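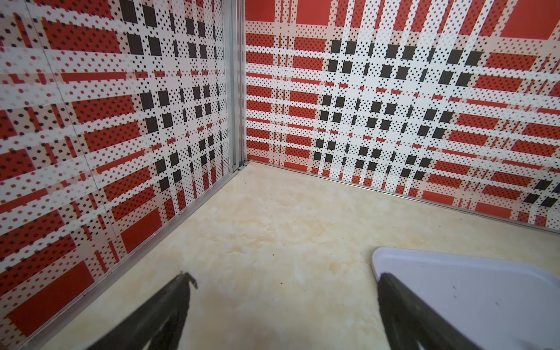 About Skudside

Skudside is a small bread school on Phillip Island, Victoria (3922 on your parcels). We teach people to bake at home, in the oven they already have, with flour they can buy without a special trip. We love doing this and we've been lucky enough to make it our job.

Yulan Fan started the school after a long stretch on night shifts in Melbourne bakeries. She had moved down here for the quiet, and neighbours kept knocking to ask why their sourdough had gone flat, or sour, or both. She'd go over, have a look at the starter, stick a thermometer in the oven (they are nearly always wrong, those dials!) and end up staying for lunch. After a winter of that she put a card up at the supermarket, and the first class was full before she'd worked out where to hold it.

Necati Bozkurt came to that first class as a student. He could already make his grandmother's pide without looking at a recipe, and he asked so many questions about hydration that Yulan asked him to teach the flatbread class. He still does, and it's the one people book twice. Rohani Hutapea joined later on for enriched doughs – soft rolls, milk bread, cardamom buns – and she also answers the phone and the emails, so if you've been in touch with us you've already met her in a way.

What we teach

Our main course is called Everyday Loaf. It runs over two mornings, a week apart, so you can go home in between and make the thing in your own kitchen with your own cranky oven, then come back and tell us what went wrong. We learn a lot from those second mornings. Somebody's fridge runs cold, somebody's using a cake tin, somebody's toddler turned the oven off halfway through. All fixable!

Classes take up to 11 people. We tried bigger groups one summer and it didn't suit us, because dough is something you learn with your hands and we couldn't get around to everybody at the moment it mattered. The window between a dough that's ready and a dough that's gone over is short in January.

Flatbreads is a single afternoon and needs no experience at all. Soft Doughs is for people who've baked a bit and would like to stop being scared of butter. In the cooler months we also run a rye class, which is sticky and slow and attracts a very cheerful crowd.

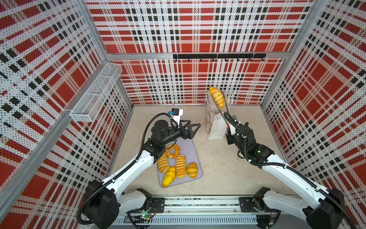
Faustino Jaramillo wrote to us after finishing Everyday Loaf that he had been kneading far too long for years, and that once he let the dough rest and left it alone he got a better crumb with half the effort. His kids now fight over the crust end, he said, and he hasn't bought a sliced loaf since the school holidays.

We get a lot of letters along those lines, and resting is the theme in most of them. Home bakers tend to be hard workers. They add flour when it's sticky, they knead when it's slack, they poke it to see how it's going. A good part of our teaching is sitting down for twenty minutes with a cup of tea while the flour takes up the water, and then feeling how much the dough has changed.

Our starter

Her name is Plumar. Yulan can't remember who named her and there are several theories. She's fed on plain wholemeal and tap water that has stood overnight in a jug, and everyone who does a sourdough class takes a piece home. We keep a list, and at last count 356 jars had gone out the door, some as far as Darwin and one in hand luggage to Winnipeg. If yours dies, write to us and we'll send you more. There's no charge and no shame in it – we have killed a few ourselves.

Flour and so on

We use Australian-grown wheat and whatever's good that season. Flour changes from one harvest to the next, so our recipe sheets give the water as a range and we go through how to judge it by feel. You're welcome to bring a bag of your own favourite and bake with that. Yoga Sumampouw, our newest teacher, keeps a notebook on how each flour behaves and will happily show it to you for as long as you can stand.

Practical bits

Morning classes start at 9 am and finish with lunch. Wear closed shoes and something you don't mind getting floury. Aprons are here. Tell us about allergies when you book, and please note that we can't offer a gluten-free class, as there's wheat flour in the air from breakfast onwards.

We close for most of December so the teachers can bake for their own families, and bookings for the new year open while we're away. If a class is full, ask Rohani to put you on the waiting list. Places do come up, often the day before, and she'll ring you.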